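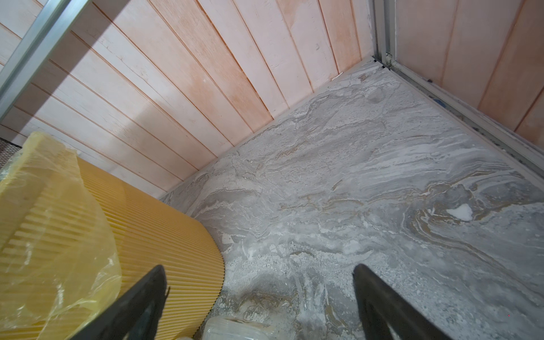

Club racing should go back to one motor

I have raced slot cars at Zedbridge for six winters, first in the home-set class and now in what the club calls Open 1/32. This piece is about motors, and it will annoy some of the people I share a marshalling rota with. I think the club should pick one sealed motor for its main Tuesday class, hand it out on the night, and collect it again at the end.

The present rules let you run any motor you like as long as it fits the standard can size and costs no more than the price limit. It sounds fair on paper. The limit was set so that a newcomer could turn up with a car from a box, spend a little on tyres and be on the pace by December. The trouble is that a price limit on one motor does not limit how many motors you buy. The quick drivers buy a batch, run them in, test them all and keep the best. The rest go in a tin, or get sold on to beginners at the swap table, who then wonder why they are three tenths down on the main straight.

I know this because I have done it. Two seasons ago I bought motors until I found one I liked, and I moved up from the middle of the C final to the back of the A final without driving any better. I still came off at the same place, the tightening left-hander after the bridge. I just got to it sooner.

People who like the present rules say that motor selection is part of the hobby. I have some sympathy. There is real pleasure in an evening at the bench with a power supply and a meter, listening to how a motor settles as the brushes bed in. I wouldn't want to see that go. But it has a home already. The club runs an unlimited night once a month, and the regional series that comes through in the spring has a class where almost anything is allowed. Anyone who enjoys finding the last few hundred revs can do it there against other people who enjoy the same thing. Tuesday is the night when new members come, and it is the night that pays the rent.

The numbers at the door ought to worry us more than they do. On a good Tuesday we had 27 entries, enough for proper heats and four finals. This winter we have often run with so few that drivers were marshalling two heats in a row and going home early. There are several reasons for that. Fuel is dear, the hall is cold, and one of the lanes had a bad braid joint for most of January. But I have spoken to some of those who stopped coming, and the same complaint comes up. They could not tell whether they were slow or their car was slow, and they got tired of guessing.

That matters more in slot racing than people admit. Everything you learn comes from comparing. You watch a better driver go into a corner, you see where they lift, and you try it. If their car has more brake than yours because the motor is stronger, what you copied is wrong for your car. You lift where they lift, run straight on, and learn nothing except that you are no good. With the same motor in every car you can believe what you see.

Handout motors have problems of their own, and I don't want to pretend otherwise. The first is that no two motors are the same, even from one box. The Tesow motors we tried at the autumn enduro varied by 339 revs between the best and worst on the club's own meter, after running in. That is a small difference at the speeds these things turn, much smaller than the gap you find between a carefully picked motor and an ordinary one, but it is there. The answer is to draw them by lot, and to draw again each week. Over a season it will even out. On any single night somebody will get the dud, and they will say so loudly.

The second is time. Fitting a motor takes a practised hand ten minutes and a beginner half an hour, and the pinion never wants to come off. I would get round this by asking members to use the same pod and plug-in leads, with the pinion already pressed on to the motor. Two screws, one connector, and you are ready. Grondance sell a pod that would do the job and fits most of the cars I see in the pits. The Chung chassis would need a little filing at the back, which is a nuisance but can be done at the kitchen table.

The third is cost to the club. We would need enough motors for a full entry with spares, plus pods for those who can't afford to change. I priced it up and got to £742, which would have frightened me until I added up what I had spent on my own motors over the last two seasons. I won't print that figure. A small rise in the race fee would cover it inside two winters, and the members would save the money many times over.

There is a worry that identical cars make dull racing. I don't see it. The body, tyres, gearing and weight would all stay open, and any of those can turn a car from undriveable to very good. Tyres alone give you a winter of work on our track, where the grip at seven o'clock has nothing to do with the grip at nine. I would rather hear people in the pits talk about gluing and truing than about who has a good motor and won't say where it came from.

The enduro was the best evidence we have had. It was run on handout motors, mostly so that nobody would cook an expensive one, and after three hours the first four teams were on the same lap. Two of those teams had never finished in the top half of anything. The winners got there by staying in the slot and changing their tyres at the right time – which is what I had thought the sport was about when I joined.

If the club will not change the whole season, I would settle for a trial. Run the first six Tuesdays of next winter on handouts, keep a separate points table, and leave the old rules in place for the rest. Then look at the entries for each half and at how far apart the finishers were. If I am wrong it will show, and I'll go back to my tin of motors.

The rules meeting is in the hall after racing on the last night of the season. Proposals have to be on the board a week before. Mine is going up on Tuesday, and it needs a seconder.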